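Can police use photos I posted online, and can I get my phone back?

Posted by Clavel26, 2019-04-21

In February some tools went missing from the unit next to the one I rent. They were worth a fair bit, and the owner, Ammann, reported it. I had nothing to do with it. A couple of weeks later two officers came round and said they had seen a picture on my public profile with a drill in it that looked like one on the list. I told them I had bought it second-hand for £400 as part of a job lot, and I showed them the message from the seller.

They took the drill and also my phone. I signed something for the phone but I was flustered and did not read all of it. I have not been arrested or charged.

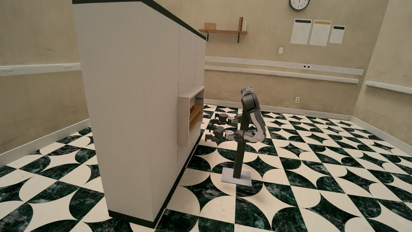
My phone has all my work contacts on it, so this is costing me money. I have rung the number on the receipt twice and been told the officer is off shift. What I want to know is whether they were allowed to go through my profile without asking, how long they can hold on to the phone, and whether I should take the other pictures down. I am in England if that matters.

Clustulano

On the profile, yes. If the post was public then anyone can look at it, police included. It is different if they keep going back over a long period to build up a picture of you, as they may then need an authorisation, but one look at a public page does not need your permission.

On the phone, find the receipt or whatever copy you were given. It makes a difference whether they seized it under a power or you handed it over voluntarily. They can normally keep it for as long as is necessary for the investigation, and there is no fixed number of days. Write to the officer in charge by email, give the property reference and the crime number, and ask these things:

Under what power is the phone being held?
Has it been examined yet, and if not, when will it be?
Can it be returned once a copy has been taken?

If you hear nothing, write again and copy in the officer's sergeant. After that you can make a formal complaint, and there is also a court application for the return of property under the Police (Property) Act 1897. I would leave that until you have tried the rest.

Do not take the pictures down. Deleting things when you know there is an investigation can look very bad and in some cases is an offence in itself. Save a copy of the seller's messages somewhere other than the phone.
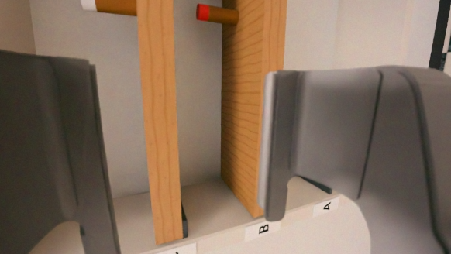 Mirjam Schnyder: I agree with nearly all of that, but I would speak to a solicitor before sending any email. Keep to the questions about the phone and leave out your account of how you got the drill. If they ask you in for a voluntary interview, the duty solicitor is free, and you can have one there even though you are not under arrest.

Nekus

my brother waited 7 months for his. just get a cheap one and ask your network for a new sim with the same number, takes 2 days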